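The house rules for a two-armed bench

At Bautista, a small firm on the edge of Tandesthorpe that tries out sorting jobs for other people's warehouses and clinics, the rules for working at the robot benches fill two sides of paper. The woman who wrote them has been head of bench practice there since the firm had one bench and a borrowed kettle. She asked that we leave her name out, on the grounds that half the rules came from other people and they would all want a mention.

We met at eight in the morning, before the benches were switched on, and she made tea and talked for most of two hours.

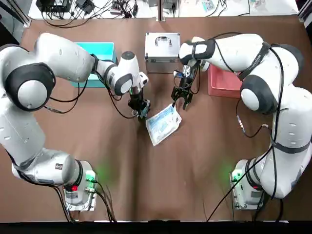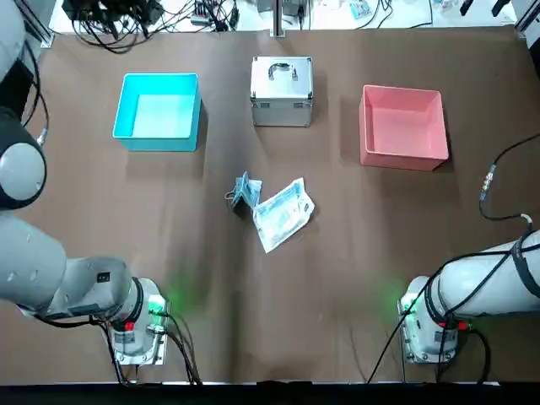
Two arms, two plastic bins and a metal case on one of the benches.

"People expect the rules to be about danger," she said. "And there are some of those, of course there are, and they come first and I won't have them argued with. But most of what's on that paper is about tidiness, and about telling the truth in the logbook. I sometimes think I've written a guide to keeping a decent kitchen."

The first rule is that hands and arms, meaning human hands and robot arms, do not share the table while the motors are live. If something has to be moved, the operator stops the arms, says so out loud, and waits for the second person to say it back. She is quite fierce about the saying back. A nod will not do, and neither will a thumbs up from across the room, and she has sent grown men with doctorates out to the corridor to think about it (she told me this with some relish, and then asked whether it sounded unkind, and then said to leave it in).

I asked whether small arms handling small, soft things really needed that much ceremony.

"Well, that's the question everybody asks in their first week, and I do understand it, I asked it myself. They're slow. You watch one pick up something that weighs less than a biscuit and you feel quite fond of it. And fondness is when you reach in to help. You see it's about to miss, and your hand goes out, the way it would for a child with a cup. I've done it. I've got the rule written in capitals and I've still felt my own elbow start to lift."

So the second rule is that no one helps. If the gripper misses, it misses, and the miss goes in the book. A run in which somebody nudged an item towards the fingers is struck out entirely, even if the rest of it was lovely. She counts a nudge as anything at all, including blowing on a wrapper to turn it over, which has been tried.

Wrappers are a subject she can talk about at length. Thin packaging is a good deal harder for a machine to deal with than a box, she told me, and people who come to the benches from heavier industry tend not to believe it until they have spent an afternoon there. Light bounces off the plastic. The edges fold under. Two packets that look alike to you and me will sit on a table in quite different ways.

"And so we have a rule about wear. When a wrapper's been handled over and over it goes soft, and a soft wrapper is a different job from a crisp one. If you practise all week on the same tired packet, you'll have a robot that's marvellous with tired packets. We change them after 80 picks. Before that we used to change them when they looked bad, and it was amazing how long a packet could go on looking perfectly all right when somebody wanted to finish early."

The figure of 80 came out of a long and slightly bad-tempered piece of work last October with a firm in Hamham that supplies clinics. They had sent over a trolley of stock and wanted to know how well it could be sorted. The first set of results was very good. The second set, done with fresh stock by a different pair of operators, was a great deal worse. She went back through the book and found that nobody had written down how old the packets were, so there was no way of telling what the first set had meant.

"I had to ring them up and say I was sorry, I couldn't stand behind the first lot. I didn't enjoy that. They were very decent about it, and they're still with us, but I sat in my car for a bit afterwards. And then I came in and wrote the page about the logbook."

The logbook page is the longest. It asks for the start time, the names of both operators, the age of the items, what the light was like, where each container stood at the start and whether anything on the bench had been changed since the day before. It asks for every stop and who called it. The entries are made by hand, in ink, and copied up later into Mirkura, the record system the firm built for itself and which she describes as plain but faithful. There are some 4000 runs in it now.

Why by hand, I wondered, when the machines could presumably write most of it down themselves?

"They do write it down, bless them, they write down everything, every joint, every moment. What they can't tell you is that the blind was stuck, or that somebody had a cold and was stopping every five minutes, or that the two of you had swapped seats. A person holding a pen will put that in. Give them a form on a screen with a box to tick and they'll tick the box. I'm not against screens! I just found that the margins were where all the useful things were, and a form doesn't have a margin."

She fetched one of the books to show me. In the margins were a drawing of a sandwich, a complaint about the heating, and a note reading "left arm sulky after lunch, see p. 56". We turned to page 56, where it said that a cable had been re-strapped that morning and nobody had checked it through the full reach. The rule about cables was added the same week. Any cable that has been moved, by anybody, for any purpose, is walked through the whole range of the arm by hand, with the power off, before the next run is begun.

"Cables are my great sorrow," she said. "You can have everything else beautiful. You can have the arms level and the light right and everyone properly rested, and then there's a lead lying where it oughtn't to be. I don't pretend we're perfect. I'd be embarrassed if you looked behind some of those benches. What I ask is that people know which ones matter to the run, and that they look before they start, every time, even if they looked ten minutes ago and only went for a biscuit."

There is a rule about containers as well, and I confess it was the one I would not have thought of. Their places are changed between sets, following a list drawn up the evening before. The operators do not choose. Left to themselves, she said, people put things back where they are easiest to reach, and they do it without knowing they are doing it, and the robot learns a tidy little habit that falls to bits the first time it meets somebody else's table. The list also says when the lights are to be dimmed, and when an item should begin half underneath another one.

"That last one's unpopular. Everyone likes to lay things out nicely, with a bit of space round them. It's good manners, isn't it? It's how you'd lay a table. But nobody in a clinic at the end of a shift is laying things out nicely, so some of ours have to overlap and some of them have to be crumpled, and the list says which, so that it isn't down to whoever's in a good mood."

I asked how new people take to all this. They spend their first fortnight as the second person, she told me, and do not touch the controls at all. They watch, they say things back, they fill in the book. Some find it very dull and one or two have left over it. The ones who stay usually start writing in the margins by the second week, and that is when she begins to think they will be all right. After 110 runs in the second chair they may take the first, provided whoever they have been sitting beside agrees.

"I get asked if that's too many. It might be. I started with a smaller number and it crept up. I'd rather have a person who's a bit bored and knows when to say stop than somebody quick who's frightened of looking silly. Anybody can stop a run. That's written at the very top, actually above my capitals. The newest person in the building can stop a run and they don't have to be right. We've had stops for a fly. We had one for a noise that was somebody's stomach. It goes in the book as a stop, with no remarks, and we begin again."

The no remarks part took longer to settle than the rest. For a while people were kindly teased about their stops, and it was all very good-humoured, and over the following weeks the number of stops went down. She was pleased at first. Then she stood at the back of the room for a morning and saw two people exchange a look and carry on.

"So now there's no teasing, and I know how that sounds, I do. I've made a rule against a joke. They tease me about that one instead, and I've let it go."

The paper is due to be revised again soon. Firms in Hamham and further off have asked for copies, and she sends it to anyone who writes, with a note asking them to send back whatever they cross out. Several have. One returned the whole second side with a line through it and a polite letter, and she has that pinned up over the kettle. She was still considering one of its points, to do with how long two people should work together before the pairs are changed, when the second operator put her head round the door to say that the bench was ready and would somebody please come and say it back.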